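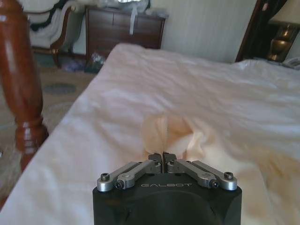 June, by the Laing Kitchen Notes desk
297 shares | 8 comments

Drawers that stick. Quick fixes, no tools mostly.

Pull the drawer right out first. Empty it. Rub a candle stub along both runners, top and bottom, then slide it in and out a few times. Still dragging? Light sanding on the shiny spots, then wax agian.

Metal runners: wipe the old gunk off with a rag and dish soap, dry well. Dry silicone spray only. Cooking oil goes tacky in a month, don't.

Damp weather swells wood. Leave the drawer out overnight somewhere airy before you sand anything.

Loose knob - dab of clear nail polish on the threads, screw back in, leave it an hour. Stripped hole, pack with toothpicks and wood glue, trim flush.

Crumbs in the cutlery tray, use a dry paintbrush. Works on toaster trays to.

Related
Cabinet doors that wont stay shut
Nustoveck shelf liner, cut to fit
Getting candle wax off a countertop
Reader tips from Dultitstead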